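Ticket 374: Personalized football shirts rejected at print stage
Product: Ninar Kit Builder, club shop module
Reported by: Zerrin Tekin, Stotlow supporters' shop
Assigned to: Oğuzhan Değirmenci
Status: Resolved, monitoring

Reported problem

Orders for the away shirt with a custom name and number go through checkout and are charged correctly, but the print queue rejects them with "layout exceeds zone." Home shirt orders are not affected. First rejected order came in on 26th May, shortly after the new season's templates were loaded. The shop has 18 orders stuck at this stage.

Initial checks

Confirmed the fault on the staging store. Ordered an away shirt, size M, name AKGÜL, number 30. Rejected. Repeated with the name removed and the number kept. Accepted. Repeated with HESELL and the same number. Accepted.

Asked Zerrin for the list of stuck orders. Every name on it contains at least one accented capital. The home shirt accepts the same names, so the font file itself was ruled out at this point – both shirts use the same one.

Template comparison

Home template: name zone height 75 mm, vertical alignment set to center. Away template: name zone height 57 mm, vertical alignment set to top. The letters are the same height on both. With top alignment the renderer places the cap line on the upper edge of the zone, and any mark above the letter falls outside it. The preview in the shop does not check zone limits, so the customer sees a normal shirt. 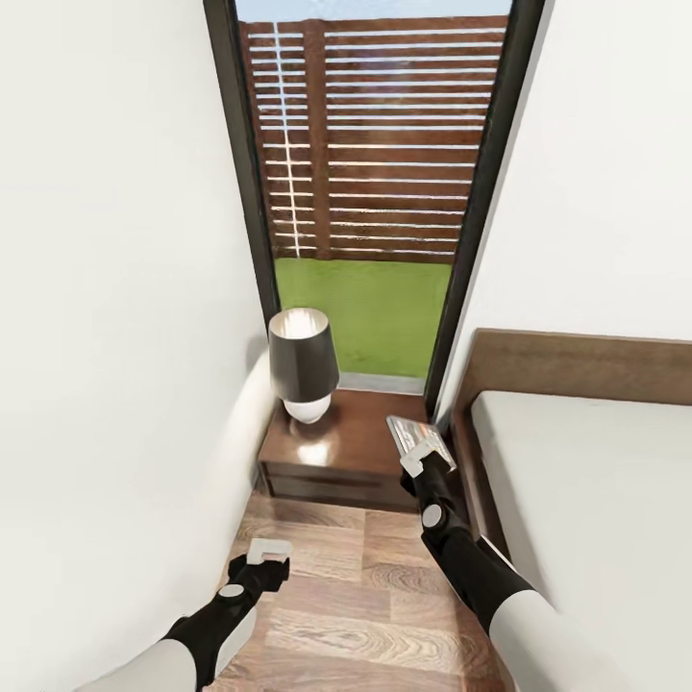 The 57 looks like a typing error for 75. The supplier's spec sheet gives 75 for both shirts. The alignment value is missing from the away file altogether and the importer fills in "top" when the field is blank.

Fix applied

1. Away template zone height changed to 75 mm.
2. Vertical alignment set to center.
3. Template cache cleared on staging, test order with AKGÜL accepted.
4. Same changes made on the live store, cache cleared again.
5. Stuck orders released from the queue. 17 accepted, one rejected.

The remaining order had a trailing space and a line break in the name field, pasted in by the customer. Removed by hand and released.

Reply from Zerrin Tekin

All 18 now show as printing. Does the goalkeeper shirt need the same change? We have not sold any with names yet.

Reply from Oğuzhan Değirmenci

Checked. Zone height is correct on the goalkeeper template, but alignment was blank there too. Set to center. The goalkeeper shorts have a number only and need no change.

Open items

Importer should reject a template with a blank alignment field. Logged separately, planned for the November release. Preview zone check added to the same request. Until then, please send new templates to support before loading them – third kit included.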